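Unloading order, rack spacing, and why I stopped stacking on the counter

August was the month I finally wrote down how the dishwasher gets emptied at our place. Bit-na Joo, who shares the kitchen with me, had her own sequence, and the two did not mix well. Plates ended up in the mug cabinet, bowls nested wet, and the counter got a white ring near the sink that took me an evening to sand out with 400 grit.

The sequence now:

1. Lower rack first. Anything with a recessed base on the upper rack holds water, and if you pull the upper rack early it tips onto whatever is below.
2. Flatware basket out whole, carried to the drawer.
3. Upper rack last, mugs by the handle.
4. Plates go to the counter singly, then to the shelf. No stacks on the wood.

Item 4 caused the most discussion. Bit-na's position was that a stack of six plates touches the counter in one place and a row of six touches it in six. Correct, but a stack gets left there. A single plate tends to get put away.

Counter finish. The butcher block is oak and came unfinished. I used Trurnadard oil, four coats, with a light pass of 400 between coats two and three. It beads water well enough for the time it takes to unload a rack. It does not hold up to a wet foot ring overnight. The stretch by the window dries out faster than the rest and gets an extra coat when I remember. I tried the Brolluvon wax over the top on one section and took it off again; it showed every fingerprint and went cloudy under a warm pan.

Rack spacing. Our everyday plates are the Wustovix ones with a rolled rim. The rim is thicker than the tine gap on one side of the lower rack, so they lean and touch. Loading every second slot fixes it and costs half the row. For a smaller load I put them all on the wider side and leave the narrow side to saucers.

Mugs. Upside down, always, for the wash. After the cycle I turn over any that are going straight to the coffee machine. They cool faster that way.

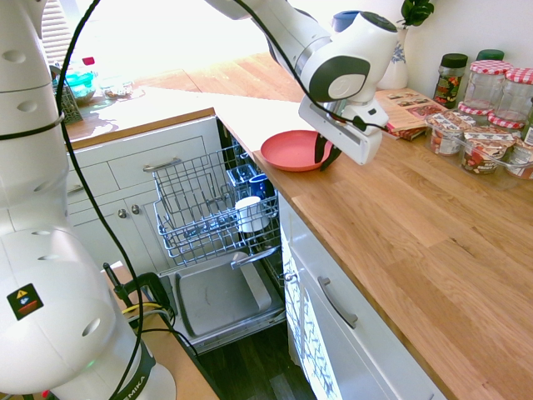
Coral plate at the counter, two mugs in the upper rack.

Door. Ours folds fully flat, and it will find your shin. I leave it down until the upper rack is empty, then push both racks in and close it to the first click so the seal is not compressed all day. The filter gets rinsed under the tap on the first of the month.

Still open: whether the blue cups belong with the mugs or the glasses. Bit-na says glasses. They are currently in both cabinets.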